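Home Economics 281: Food in the House
Handout 4 – Storing Fruit: What the Advice Is Worth

Read this before the May practical. Bring your own notes on the Starkavley leaflet, including anything you disagree with. If you agree with all of it, read it again.

1. Where storage advice comes from

Most of what people "know" about keeping fruit was told to them by someone who heard it from a parent, a shopkeeper or the back of a bag. Some of it is good. A fair amount was good once, for houses with a cold pantry and a whole fall crop to get through, and makes much less sense for a household that buys a bag at a time and keeps the kitchen warm all winter.

The Starkavley leaflet is typical. It gives 5 rules for apples and no reasons for any of them:

Keep them cool.
Keep them dark.
Keep them apart from other produce.
Wipe each one before storing.
Turn them weekly.

The first rule stands up well. Apples go on ripening after picking, and they do it faster in a warm room. A refrigerator drawer will beat a fruit bowl nearly every time, whatever the bowl cost. The third has something behind it too. Apples give off ethylene, a gas that hurries other produce along, and this matters if you keep them next to leafy greens or kiwis you'd like to stay firm. It matters a lot less in a bowl that gets emptied every few days.

Rules two, four and five I would like to see argued for. Light through a window often means heat through a window, and I suspect "dark" is mostly "cool" said twice. Wiping can spread trouble from a bad apple to a good one if you use the same cloth for the lot. As for turning them weekly, the more you handle fruit, the more chances you have to drop it. You do need to look at them, which the leaflet never mentions.

2. The Teswood box

Several of you asked about the Teswood storage box after last term. It is a slatted box with a lid. The seller says it keeps apples fresh "up to 4 times longer" and the leaflet inside refers to a trial with 2,000 apples.

Questions to put to a claim like this:

Longer than what? An open bowl? A plastic bag left by the stove?
Which variety? Thick-skinned late apples keep for months. Many early ones go mealy in a couple of weeks, whatever you put them in.
Who decided when an apple had stopped being "fresh", and did they know which box it came from?
What temperature was the room?

The leaflet answers none of these. A big number of apples doesn't rescue a trial that never says what it compared. I'm not telling you the box is useless – I have no idea, and on the evidence given, neither do you.

3. Judging an apple by eye

Vahidi's course reader has a page on choosing apples for keeping, and it leans heavily on color. Treat that page with care. Red skin tells you about the variety and how much sun reached that side of the fruit. Background color, the part that isn't blushed, is a better guide to ripeness in many kinds, though you need to know what the variety is supposed to look like first. 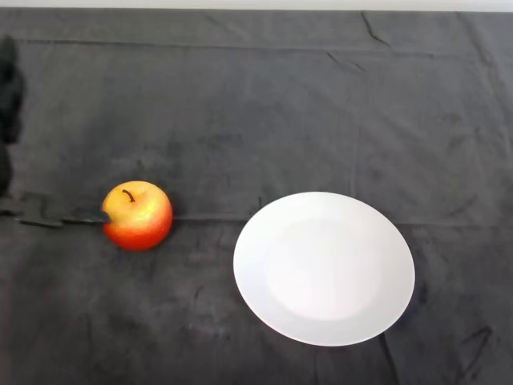
Color is the first thing most students write down and the weakest thing they rely on. Ask a class to grade a yellow-orange apple that deepens to red lower down, like the one on the dark gray cloth, and half will call the red part "riper" as though the fruit ripened in layers. The stem is still in, and that deserves a line in your notes, since a pulled stem can leave torn skin where rot gets started. The fine speckles are ordinary too; please don't record them as blemishes. What you can't get from looking at one side is firmness, the state of the core, or a bruise on the face you haven't seen.

So pick it up. Press gently near the stem with your thumb, then smell it. If it feels soft, eat it or cook it soon and don't store it.

4. For the practical

Work in pairs. Each pair gets apples of one variety from the Lomamside orchard and stores half in the refrigerator and half in an open bowl. Write your prediction before you start, in ink. Agree on what "no longer good" means and write that down as well, or you'll be arguing over it at the end.

Check both lots at the same time of day. We'll use 4 p.m. Note any apple you remove and why. If your results disagree with this handout, hand them in as they are.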